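Nillwood Hall Refurbishment — Progress Report to the Womach Community Fund

Report date: June 2, 2025
Reporting stage: second of three

Summary

Work on the hall is on budget and two weeks behind the program in our application. The delay comes from the floor, which needed more repair than the builder allowed for. We still expect to reopen the main room in July.

Work finished since the last report

The old carpet is out and the boards underneath have been patched and sanded. Seventeen metres of skirting had to be replaced along the north wall, where damp had come in through a broken downpipe. The downpipe has been fixed and the wall has stayed dry through two good falls of rain.

The kitchen has a new sink, a second power circuit and a serving hatch that closes properly. We kept the existing cupboards, as agreed with the Fund in our last phone call, and put the saving towards the floor.

The front ramp has been rebuilt to the slope the council asked for. The handrail is on one side only at present — the second rail was supplied in the wrong length and has gone back to Maeng Joinery for exchange.

Furniture

The grant covers 72 stacking chairs and the repair of the old tables. The chairs are on order. The tables have been cleaned back and oiled, and the colour has come up lighter than we expected. 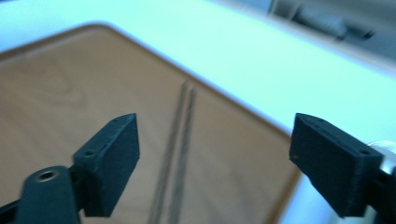 Light tan wood surface, Nillwood Hall.

Two tables were past saving and their tops have been kept for shelving in the storeroom.

Use of the hall during the works

The side room stayed open for most of the period. The playgroup, the seed library and the Jumum language class all kept their usual times. The choir moved to the school and will come back when the main room is ready. Bookings for the second half of the year are already coming in, and we have held the hire rate where it was.

Budget

We spent $2266 on timber and floor repairs beyond the original quote. This was met from the kitchen saving and the contingency line, and no extra money is being asked for. Receipts are attached separately.

Still to do

Floor sealing comes first, as the room has to be left empty for three days afterwards. After that we have the second handrail, painting of the entry, and new blinds for the west windows. The blinds were quoted before prices went up, and the supplier has agreed to hold the quote until the end of July.

The final report will include the full accounts and the signed building certificate.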